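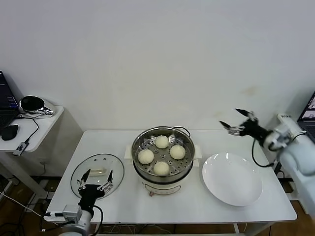 Redside 28 Electric Steamer Pot

Order code 726. Supplied by Wisoretti.

The Redside 28 is a countertop pot with a built-in heating base, sold for home kitchens and small staff kitchens. It steams, simmers and boils. The usable inside diameter is 28 cm, measured at the rim.

What is in the box

Pot with heating base
Stainless steel steaming tray
Glass lid
Power cord
Printed guide and warranty card

Heating and control

One knob sets the heat. Low holds a simmer. High brings the water to a boil and is the normal setting for steaming. There is no timer and no memory function. If the water runs out, a cutoff switch stops the heater, and it resets once the base has cooled and the knob is turned back to off. Do not use the cutoff as a way to end a cooking cycle. Repeated dry runs shorten the life of the heater and void the warranty on that part.

Water level

Fill to the lower line for steaming up to 25 minutes. For longer cooking, fill to the upper line or add hot water partway through. Cold water added to a boiling pot stops the steam for several minutes, and dough will often sink during that gap. The water must stay below the tray at all times.

Loading the tray

Leave a finger's width between items. Filled buns and other yeast doughs grow as they cook and will stick to each other if packed close. Squares of baking paper can go under each piece, but a single full sheet blocks the holes and should not be used. Fish and leafy vegetables can go straight on the metal.

Lift the tray with a dry cloth or oven mitt. Open the lid away from your face.

Cleaning

Unplug the cord and let the pot cool. The tray and lid are dishwasher safe. The pot is not, and it must not be put under running water — wipe the outside with a damp cloth and wash the inside with a soft sponge. Scale can be removed with equal parts white vinegar and water, heated on low, left to stand for half an hour and rinsed out twice by hand using a cup.

Steel wool will mark the inner coating.

Spare parts

Trays, lids and cords are stocked separately. Lids from the older Cordero pot do not fit. Trays from the Nistus line fit the rim but sit lower, which reduces the space above the water, so use the lower line only.

Service life

The knob and switch are rated for 3,000 cycles. Heating bases are not sold as spare parts. Return the whole pot for repair.

Trade orders and warranty returns: Daranee Tanasarn, Wisoretti parts desk. Please quote the order code and the serial number from the underside of the base. The parts desk is closed for stock count during the first week of March.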